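Home Care Guides > Folding & Storage > Set-Up and Use

Section 4: Folding on the Bed

You have built the frame, clipped in the drawers and found a corner of the bedroom for your Odona wardrobe tower. Now comes the fun part! This section covers folding clothes on a bed and getting them into the Odona drawers so that everything stands up, shows itself and comes out again without dragging its neighbors along. If you own the older Nirkberg chest, the folds are the same, but read the note on drawer depth at 4.6 before you start.

You don't need a folding table. A bed is the best folding surface in most homes — wide, soft, at a fair height, and already in the room where the clothes live. We use one ourselves for nearly everything in this guide.

4.1 Getting the bed ready

1. Take off the comforter and the pillows. A flat sheet over a firm mattress works best.
2. Pull the sheet tight at the corners. Wrinkles underneath turn into wrinkles on top, especially with thin shirts.
3. Check the sheet for crumbs, hairpins and anything sharp.
4. Put the folding board (part 22 in the parts list) near the pillow end, where you can reach it. It stays out of the way until 4.5.

Note: A sheet in a color that contrasts with your clothes makes life so much easier. Dark socks on a dark sheet vanish. On yellow, you'll spot every sleeve and every stray thread.

4.2 Sorting before you fold

Bring the whole pile over, but don't fold from the pile. Spread it out first. Ten minutes of sorting saves you from opening a finished drawer to squeeze in one more thing, and it is oddly satisfying to see what you own.

1. Pick up each piece by its thickest part (a waistband, a collar, a shoulder seam) and give it one gentle shake. Skip the shake for knits.
2. Lay it on the bed by weight: light pieces toward the foot, heavy pieces toward the head.
3. Turn sleeves and legs right side out as you go.
4. Feel in the pockets. You'll be glad you did.
5. Set aside anything with beads, sequins, loose threads or a missing button. These pieces get their own steps in 4.4.
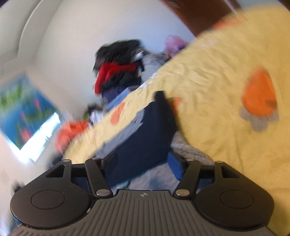
Fig. 4-1. Navy garment on the yellow sheet.

Dark clothing deserves a second look at this stage. Navy and black are easy to mix up under a bedroom lamp, and lint hides in the creases until you see it by daylight. Hold two dark pieces side by side near the window before you decide they belong together.

CAUTION: Do not fold clothes that are still damp. Even a slightly damp hem can leave a musty smell through a closed drawer. Press the seams and the cuffs between your fingers, and if they feel cool, hang the piece up for a while longer.

4.3 The basic fold

This one fold handles T-shirts, thin pullovers and most pajama tops. Learn it well and you can do almost the whole dresser with it.

1. Lay the garment face down with the neck away from you.
2. Smooth it from the middle outward with flat hands.
3. Fold one side in toward the center, as far as the edge of the neck.
4. Fold that sleeve back on itself so it lies straight down the strip.
5. Do the same on the other side. You should have a long, even rectangle.
6. Bring the hem up toward the neck, stopping two fingers short.
7. Fold in thirds and stand the packet on its edge.

If it stands by itself, you've got it! If it flops, the last fold was too loose. Open it up, press the air out with your forearm and go again. Everybody's first few lean a bit, and they get better quickly.

4.4 Sweaters with decorations

We love these. A decorated sweater is usually the piece with the most personality in the drawer, and it also takes the most damage from careless folding. Sequins catch on knit, knit catches on sequins, and stitched lines of metallic thread can pull if you crease right across them. The fold below puts soft fabric between the shiny parts and everything else.

1. Lay the sweater front side up first, so you can see where the decorations sit. Find the gaps between them. Those gaps are where your folds will go.
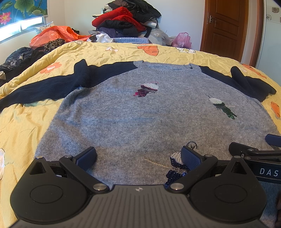

Fig. 4-2. Sweater with sequined appliqués, front side up, neckline at the far end.

2. Straighten the collar with your fingertips. Ribbed collars like to ripple at the ends, so pat them down lightly and leave them alone after that. Pulling makes it worse.
3. Ease the sleeves out from the shoulders and flatten any folds standing up in them. On a chunky knit, lift and lower the sleeve; don't drag it over the sheet.
4. Check each appliqué. Press the edge gently to see whether it is stitched all the way around. A loose loop or thread should be fixed before storage.
5. Lay a sheet of plain tissue or a clean cotton pillowcase over the front.
6. Slide both hands under the body at the shoulders and turn the whole sweater over in one go, cover and all. It feels clumsy the first time and perfectly natural the third.
7. Lay both sleeves across the back, one over the other.
8. Fold the lower body up once, toward the collar. One fold only.
9. Place it flat in the drawer with nothing on top of it.

CAUTION: Do not use the folding board on sequins. The edge is firm enough to bend or crack them.

CAUTION: Keep steam irons away from sequins and metallic thread. If the knit needs freshening, air it on a flat surface overnight.

Note: Fine gauges wrinkle and heavy gauges stretch. If you have to choose between a neat crease and a relaxed knit, let the knit win. Soft wrinkles will usually smooth out while you wear the thing.

4.5 Using the folding board

The board is 18 inches long and fits every Odona drawer lengthwise, so anything folded around it will fit too. It's a small part, and it makes a row of T-shirts look wonderful.

1. Lay the shirt face down, as in 4.3.
2. Center the board just below the collar, smooth side down.
3. Fold the sides and sleeves in over it.
4. Slide the board out toward the hem before you fold upward.
5. Finish as in steps 6 and 7 of the basic fold.

Wipe the board with a dry cloth now and then. Do not put it in the dishwasher.

4.6 Loading the drawers

1. Start with the bottom drawer, whichever model you have. A tower filled from the top is more likely to tip.
2. Put heavy knits lowest, jeans next, shirts above them, and small things at the top.
3. Stand the folded packets in rows from front to back. Leave room to slide a flat hand in at the end of each row.
4. Lay decorated sweaters flat, alone in their own layer.
5. Close the drawer slowly and listen. A rubbing sound means something is sitting too high.

Note on drawer depth: Nirkberg drawers are shallower than Odona drawers. For Nirkberg, fold in quarters at the last step of 4.3, so the packets come out shorter. The Alcantara insert (order no. 3436) divides either drawer into lanes and has a soft lining that is kind to wool.

CAUTION: The wall strap must be fitted before any drawer is loaded. See Section 2.

4.7 Keeping it up

The first big fold is the long one. After that you are only putting back a few pieces at a time, and the drawers practically tell you where they go.

- When a row gets tight, take out one piece you haven't worn and try it on. Keep it or pass it along.
- Refold knits in September, before you start reaching for them daily. Change the tissue while you're in there.
- If a packet keeps falling over, swap it to the end of the row, next to the drawer wall.
- Small children can do the basic fold with washcloths, and they get really good at it.

Spare folding boards, drawer clips and the Alcantara insert can be ordered from Drirnari. The clips are listed under no. 234. Have the label from the back of your bottom drawer at hand when you order, as the clips differ between Odona and Nirkberg.

Continue with Section 5: Hanging Rail and Hooks.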